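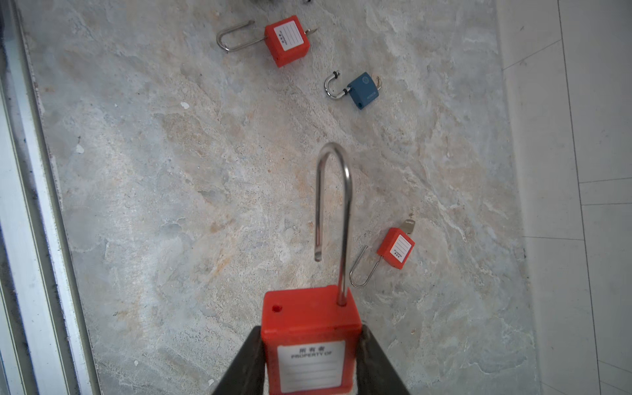
Lockout padlocks: how many each, and do you bother filling in the labels?

Workshop and Maintenance > Isolation and Permits

Started by zlouro
2018-11-30

zlouro wrote:

I've taken over the isolation kit at a small bottling site and I'm trying to get it into some sort of order. We have the red-orange plastic-bodied padlocks with the long steel shackle and the white label on the front with PROPERTY OF at the top (in Chinese as well, 所有者) and lines underneath to write on. They were bought by whoever had the job before me and most have never been written on.

At the moment they live in one box by the main panel. People take one, use it, and put it back, or leave it on top of the panel, or on the floor. Keys are on a board next to it. You can probably see what I don't like about that.

I'd like to go to personal locks, named, kept by the person. Questions:

How many per fitter?
What do you write on the label, and what with? I tried a biro and it wiped straight off with my thumb.
Does anyone keep a shared set as well?

Eight people would need them, two of those are agency.

Zulmira

---

leitao_h wrote:

Get rid of the key board first. Do it today if you can. If the key is hanging up where anyone can reach it then the lock is a decoration.

We give three each. One for the electrical isolator, one for air, one spare. Most jobs need one. The spare gets used more than you'd think when somebody is on a line with a separate feed to the conveyor.

Label: surname, department, phone number. Nothing else fits if you want it readable from standing height.

---

curnar_mick wrote:

Three each is a lot to carry. We do one personal lock and then a group lock box. All the isolation locks go on the machine, their keys go in the box, and each person puts their own single lock on the box. Nobody can get the keys out until the last one comes off.

Pen: paint marker, the fine one. Wipe the label with a bit of alcohol first, let it dry, write, leave it overnight. Ours have lasted since June in a wet area.

---

leitao_h wrote:

Group box is fine for a big shutdown. For one fitter changing a belt it's a palaver and they'll skip it. I've seen them skip it.

---

curnar_mick wrote:

Then that's a supervision problem. One fitter on one isolator doesn't need the box, he puts his own lock on the hasp and that's that. The box is for when there's more than a couple of points.

---

leitao_h wrote:

So he needs one lock for the isolator and one for the air, and he's got one lock. That's my point.

---

afia_a wrote:

Could I ask a basic one. Why is the shackle so long on these? I'm used to the short ones we had at college. The long ones flop about on the breaker and I don't like that there's that much play in them.

---

curnar_mick wrote:

Long shackle is for valves and chains and awkward handles. On a breaker you want the short one, or the long one through a proper breaker clamp. If there's enough slack that you can work the handle with the lock on, it's the wrong lock or you need a hasp. Always try the handle afterwards.

---

afia_a wrote:

OK thanks. We do have hasps but they're kept in a different building.

---

zlouro wrote:

Thanks all. Ours are all long shackle. I'll look at what we've actually got to lock on to before I order anything else. I know two of the valves on the filler are lever type and wouldn't take a short one.

Hélder, what do you do about the agency people? They're with us for a few weeks and then it's somebody else.

---

leitao_h wrote:

They sign for locks like everyone else and hand them back on their last shift. We use a sticky label over the top of the printed one for them so it can be peeled off and done again. Tape over that with clear tape.

If they leave without handing the lock back we write it off and don't chase it. But the number gets struck off the register.

---

madcalado wrote:

I'd go easy on labels over labels. We did it at Arruda and after a while you had locks with three names on them, one on top of the other, and the top one half peeled. We had a line stood for most of a shift while we tried to find a man who had left. He'd had the lock before the person who had it on that day.

Use tags. Lock carries a number only, written on the label and never changed. The tag goes on the shackle with the lock and has the name, date and reason. New person, new tag, same lock number. The register tells you who has what number.

---

leitao_h wrote:

Tags get torn off. They get wet. We had cardboard ones that turned to porridge.

---

madcalado wrote:

Plastic ones don't. We use the Lestonine ones with the write-on panel and they've been all right. Not cheap, but you wipe them down and go again.

---

leitao_h wrote:

Fair enough. I still want a name on the lock itself. If the tag goes missing and all I've got is a number I'm off to the office to find the register, and at night the office is locked.

---

madcalado wrote:

Keep a copy of the register at the panel then. Ours is a laminated sheet.

---

old_bertie wrote:

Albertina here, retired now, thirty-odd years in dairies.

For what it's worth we had both. Name on the lock in paint pen for permanent staff, numbered locks and tags for anyone else. The permanent ones were one colour and the visitors were another. You could tell across the room whether you were looking for one of your own or a contractor.

The thing that made the most difference was where they were kept. When it was a box, they were everywhere. When we put up a shadow board with a hook for each number, it took one look at the end of the shift to see which were still out. Ten hooks, if there were two gaps you went and found the two machines.

Also don't leave them lying on the floor. Grit gets in the keyway and then you've got a lock on a live job that won't open, and somebody goes for the bolt cutters, and once they've done it one time they'll do it again.

---

zlouro wrote:

The grit thing has happened to us already. One of ours won't turn at all unless you waggle the key. I've taken it out of use.

I like the idea of two colours. All ours are the same red-orange at the moment, so I'd have to buy in blue or yellow for the contractors.

---

curnar_mick wrote:

Bin the one that sticks. Don't put oil in it either, it holds the dust. Dry graphite if you must, but for the price I'd bin it.

---

afia_a wrote:

Is there a rule about what colour means what? Our site has red, yellow, green and blue and I've been told three different things about the green.

---

old_bertie wrote:

No fixed rule that I ever worked to. It's whatever your site procedure says, so long as it's written down and everyone has been told. If you've been told three things then it hasn't been written down, or it has and it's in a drawer. Ask for it.

---

utus_dave wrote:

Coming in on the key side. Make sure they're keyed different. We bought a pack of 15 off the internet because they were cheap and they were all keyed alike. It didn't say so anywhere on the listing. Found out when one lad opened another lad's lock by mistake, standing next to him luckily.

Try every key in every lock before you give them out. It takes an hour.

---

zlouro wrote:

I hadn't thought to check that. I'll do it this afternoon.

---

leitao_h wrote:

And one key per lock. If they came with two, the second goes in a sealed envelope with the site manager or gets destroyed. We destroy ours.

---

curnar_mick wrote:

We keep ours sealed. If a fitter goes home with his key in his pocket you need something.

---

leitao_h wrote:

You need to ring him up and have him come back. That's what the phone number on the label is for. They only do it the once.

---

curnar_mick wrote:

And if he's been taken to hospital?

---

leitao_h wrote:

Then there's the removal procedure with two signatures and the lock gets cut off. It's a few quid for a new lock. I'd sooner that than have spare keys about.

---

madcalado wrote:

Both of those are done at different sites and either will do if it's followed. Can we not have this one again.

---

zlouro wrote:

Update. Went through the lot with every key. They are keyed different, apart from two that open with each other's keys. Those two have come off the hook along with the sticky one.

What I'm going to do:

Two personal locks each for the six permanent people, name and number in paint marker on the label.
Numbered locks with plastic tags for agency and contractors, in a different colour.
Hook board by the panel. Key board is already down.
Second keys destroyed. Sorry Mick.

I've priced it with the tags and the board and two breaker clamps and it's more than I was hoping, but it's been approved.

One more question. Does the phone number go on the label or not? Two of ours don't want their mobile number on show.

---

leitao_h wrote:

Control room number then, or the supervisor's. It only has to get to someone who can reach them.

---

utus_dave wrote:

We put the radio channel. Nobody here answers a phone on shift.

---

old_bertie wrote:

Extension number for the workshop. And do the writing yourself, Zulmira, all of them in one go in capitals. If you hand the pen round you'll get initials and nicknames.

---

afia_a wrote:

Did you go for the thin paint marker or the thicker one in the end? The lines on ours are quite close together.

---

zlouro wrote:

Thin. First try was the thick one and I couldn't get a surname on one line. White spirit took it off but it took some of the printed border with it, so test it on one you don't care about.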